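Kellton Curtain Surround and Table Set-up Guide
Section 4: Putting up the curtains and laying out the kitchen things

Read section 3 first if the uprights aren't standing yet. Everything below assumes a level floor, four uprights tight, table still pushed to one side.

You will need
Black side curtains and roof panel (one bag)
Small metal clamps (bag marked 1487)
Two cross lines for the roof
Step stool
Lint roller
The kitchen things box, packed as in section 6

4.1 Roof panel

1. Lay the roof panel out on the floor first. Shake it. Dust shows badly on black.
2. Lift over the top rails, seam side up. Easier with a second pair of hands, can be done alone one corner at a time.
3. Clip the far corners, then the near corners. Not the other way round or you end up short at the back.
4. Run the cross lines corner to corner so they make an X. Snug, not bowstring tight.

Note: if the panel sags in the middle the lines are too slack. Take up a little on each, turn by turn. Don't do all of one and then the other.

Caution: step stool on the floor only. Never stand on the table.

4.2 Side curtains

1. Back curtain goes up first. Top edge, left to right.
2. Sides next. Let them overlap the back curtain by a hand's width.
3. Clamp the edges. Check the top corners again now, they creep when the sides go on.
4. Tuck the bottom hem inside the line of the uprights so no one trips over it.

The curtain drop is 113 cm from the rail. Yours will look long if the rails are set low, that's fine, fold the extra under and clamp. Do not cut.

Caution: keep lamps and heaters well clear of the fabric. Fabric gets warm before it looks like anything is wrong.

4.3 Table

1. Slide the table in from the front. Dark side up.
2. Centre it between the uprights. Measure if you're fussy, most people go by eye.
3. Three fittings along the back edge: back left, back centre, back right. Do the centre one last.
4. Press down on each corner. Any rock, go back to the feet and adjust them before anything goes on top.
5. Wipe over with a barely damp cloth, then dry. Polish is a bad idea, small things slide about on it.

Note: table depth on the older Kellton is 60 cm. The newer one is a bit deeper, so if you swap, redo the fittings. Old positons will not line up.

4.4 Laying out the kitchen things

Work from the back towards you. Tall at the back, flat and small at the front.

1. Kettle. Near the back, lid on, handle where you can get at it.
2. Plate and cup. To the right of the kettle. The cup can sit on the plate or lean against it. Give it a nudge with a finger, if it wobbles move it.
3. Wooden box. Upper left of the group, slot facing up. Nothing gets stored in it during layout, check before you put it down.
4. Small cube. Between the box and the kettle. Any angle.
5. Pink tray. In front of the kettle and plate. Set it on the slant, it leaves you more room either side.
6. Fill the tray. Pot first, being the biggest. Small orange piece to its left, striped white piece at the right-hand end.
7. Eggs. To the left of the tray, near the front, one just behind the other. They roll. Put them down last of the small stuff and don't bump the table afterwards.
8. Odds and ends. The small white square goes right of the tray. The little dark round piece goes to the left of it, behind the eggs. The card lies flat, out to the left on its own.

Note: Tradach sets come with a different tray, taller rim. Same order, but put the tray down before the kettle or you will catch the spout.

Note: Brurnus boxes have a slot that looks the same but the lid lifts off. Carry from underneath.

Caution: small pieces. Keep the whole lot away from young children, and pick the floor over afterwards as bits get under the hem and stay there.

4.5 Checks before you walk away

Curtain edges closed, no daylight at the corners
Clamps all biting on fabric, not just on rail
Cross lines still even
Nothing hanging over the table edge
Tray flat, no card or cloth caught under it
Empty bags back in the box (they go missing)

If something's off

Curtain slides down: clamp is on the hem fold, which is too thick. Move it in a little.
Fluff everywhere: lint roller, top to bottom. Do the roof before you lay out, not after.
Eggs won't stay put: table is out of level. Back to 4.3 step 4.
Clamp sprung open: bin it, spares are in the same bag. Order more when you are down to the last few, they take more than 2 weeks to come.
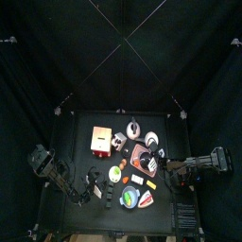
Words and layout: Marchal guides desk | Updated June 29, 2018

Your own layout needn't match to the inch. Keep the tall things back and the tray on a slant and the rest follows. For packing away, do 4.4 in reverse, eggs first, then carry on to section 5 for teh curtains.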